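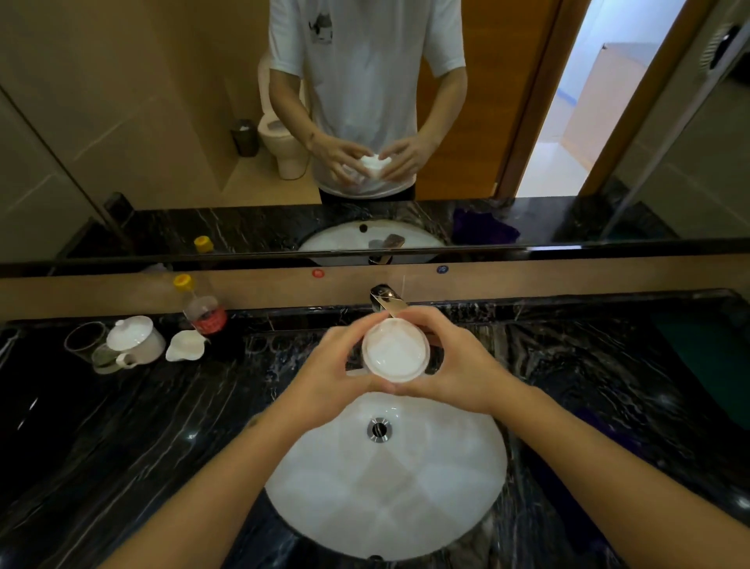

What made you open a guest house in a village with one bus a day?

"Stubbornness, mostly, and my aunt's house standing there with the shutters closed."

Ingrid Haddad laughs when she says it, and pours me more tea before I've had a chance to finish the first cup. We are sitting in the kitchen at Iltari, the guest house she has run in Ikville for seven years, and it is the sort of kitchen where you forget you came to do an interview at all.

She started with two bedrooms and a borrowed toaster. There are six rooms now, each with its own bathroom, and those bathrooms were the great expense of her life. "I could have bought a boat," she says. "Tarek still brings up the boat."

Tarek Nimri is her husband and does the breakfasts – eggs, flat bread, a plum jam he won't discuss – and he calls through from the pantry that it would have been a small boat.

November is the quiet month, when the walkers have gone home and the road up from Rillirska gets slippery. I asked whether she minded the quiet. "The first winter I cried a bit," she told me. "Now I paint a room, I read, I ring the people who came in summer and ask after their knees. Some of them have been coming since the toaster!"

She charges less than she might, and a friend in the trade tells her so every spring. "But then I'd have to buy nicer towels," she says, "and the people I like wouldn't come."

The next guests were due on Saturday, a couple with an elderly dog, and Tarek wanted to know which room had the rug.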